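The Long Way to a Warm Sandwich

Nikirach, May 13, 2024

My mother-in-law does not trust the dishwasher. She rinses every plate before it goes in and again after it comes out, so you can imagine her face when I told her that I was going to spend two days watching robots learn to use a toaster oven. "And who will wipe the crumbs?" she asked. I wrote the question in my notebook, and it was a better one than most of those I had prepared.

The workshop of Wevside is on the upper floor of a former printing house in Nikirach. The company is run by a married couple, Miklós and Orsolya Csizmadia. He builds the arms and she writes most of the software that moves them. They have no product on sale. What they have is a list of kitchen chores, taped to the door of the refrigerator, and next to each chore there is a number that shows how many times the robot has tried it.

For the toaster oven the number on the day of my visit was 1,042. An attempt means the whole chore: open the door, put the food on the rack, close the door, and leave everything on the table as it was. Of these attempts, 326 were finished without a person's help. I did the division on my phone in the corridor, and it comes to less than one in three.

"It is a good number," Orsolya told me, a little offended when I mentioned it. "In the first month we finished 11."

I had expected that the food would be the hard part, because food is soft and breaks easily. But at this stage the robots mostly practice with toys, which can be dropped all day long, and the toys behave quite well. The trouble begins with the door. A person opens it without a thought, pulling on the handle while the hand follows the curve down. An arm that pulls straight back will drag the entire oven across the table. If it follows the curve a little too early, the fingers slide off and the door closes again with a bang. I heard this bang so often that on the second day I stopped looking up from my coffee.
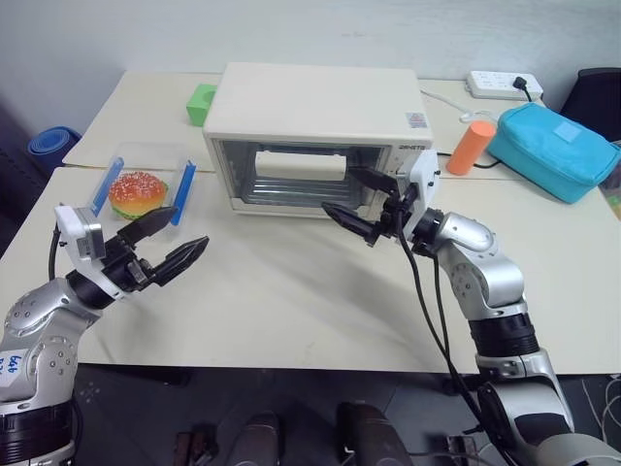 Miklós says that the solution is to use both arms, as people do. One should hold the oven still and the other should take care of the door. This sounds simple, but two arms must agree about who goes first, and they must not meet in the middle. I saw them meet in the middle. It makes a small, dry click, and then both of them stop, and somebody has to walk over and move them apart by hand.

The transparent parts of the kitchen are also difficult. A camera looks at a glass door and sees the rack inside, and the reflection of the lamp, and sometimes the glass itself. A clear plastic box with the lid on looks very similar to one with the lid off. Orsolya showed me an attempt, recorded some weeks earlier, in which the gripper pushed down on a closed lid again and again with great patience, trying to take what was under it. I felt sorry for it, which I suppose is a mistake that all visitors make.

Then there is the question of what else is on the table. In my own kitchen the toaster oven shares its place with a fruit bowl, the mail, and a phone charger that belongs to my daughter. In the early days of robot research everything was removed except the object being handled. The Csizmadias leave other things standing, and they allow cables. A robot that can work only on a clean table, Orsolya believes, is useful only to people who already clean their tables.

Not everyone in the field agrees that two arms on a table are the right way to go. In Ganincombe, where I traveled the following week, a company called Kozma makes machines that do one job in the back rooms of bakeries. Their best seller moves trays from the cooling rack to the packing bench. It has no fingers and cannot open anything. It has worked through whole nights with nobody in the building, and the bakery manager I talked to could not remember when it last needed attention. She had to think before she remembered what they call it. (They call it the trolley.)

This is the choice as I understand it today. If the chore is always the same, and the room can be arranged to suit the machine, then the machine is ready and you can order it. If the room has to stay as people like it, you will wait. How long, I could not find out. Miklós answered "five years" in the morning and "ten" after lunch, and in between there had been a bad session with the oven.

I asked both of them whether they would put the robot in their own kitchen now. Orsolya said yes, for loading and unloading, if she was at home. Miklós said no. He makes toasted cheese every evening, it takes him four minutes, and he likes to stand there and watch the cheese.

Before I left, I asked about the crumbs. Wiping is on the refrigerator list, second from the bottom, below folding the kitchen towel. The space for the number next to it was still blank.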